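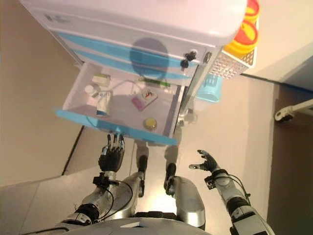 Figure 3. Head camera view at the drawer station, drawer open, both hands at the ready position.

Search this manual
Enter a term Go

2020-12-10
By Oto Mader, Stuler Service Documentation

5.2 Setting up the drawer station

This section covers the placing of the medical cart and the teaching of the drawer position. Complete section 5.1 (joint zeroing) first. The procedure needs two people: one at the console, one at the stop button.

Before you start

– The floor must be level and clear of loose cables.
– The battery must show a full charge. Do not teach positions with the charger connected.
– The drawer locks must be open and the keys turned fully back.

CAUTION: Keep your hands out of the space between the robot and the cart whenever the arm drives are on. The fingers close without a warning tone in teach mode.

Placing the cart

1. Put the robot in standby and wait for the arm drives to switch off.
2. Roll the cart to the station with the drawer fronts facing the robot. The side basket and the bin below it stay fitted; the arm path allows for both.
3. Set the distance from the torso plate to the closed drawer fronts to 550 mm. Measure at both ends of the drawer and turn the cart until the two readings match.
4. Lock the casters. Push the cart lightly from each side and repeat step 3 if it moves.

Teaching the drawer

5. Open the drawer by hand as far as it will go. Leave the other drawers closed.
6. Switch on the arm drives and select Teach > Drawer > Open.
7. Bring both hands to the ready position, fingers open, short of the drawer's front edge. Neither hand may touch the cart.
8. Check the head camera view against Figure 3. The whole inside of the drawer must be in view. If the far end is hidden, lower the head pitch in steps of 2 degrees.
9. Press Store. The console shows the head pitch encoder value. On a unit set up to this section it reads 1,165 or lower.
10. Close the drawer by hand, select Teach > Drawer > Closed and press Store again.

Note: Small cartons and round containers may lie at any angle. Leads and tubing should be kept to the edges of the drawer – a loop across the contents can catch on a finger during a pick.

Checking the result

11. Run the test cycle at low speed, with the second person at the stop button.
12. Watch the fingers as they pass the front edge. If a finger touches the edge, stop the cycle and repeat from step 3.
13. The station is accepted after 3 full cycles without a stop. Enter the encoder value in the machine log.

Repeat the whole section after any change of hand, neck joint or cart. Units delivered before August need the new drawer file loaded before step 6; see section 8.4.

Contact: Stuler Sales and Service | © 2020 Stuler | Back to top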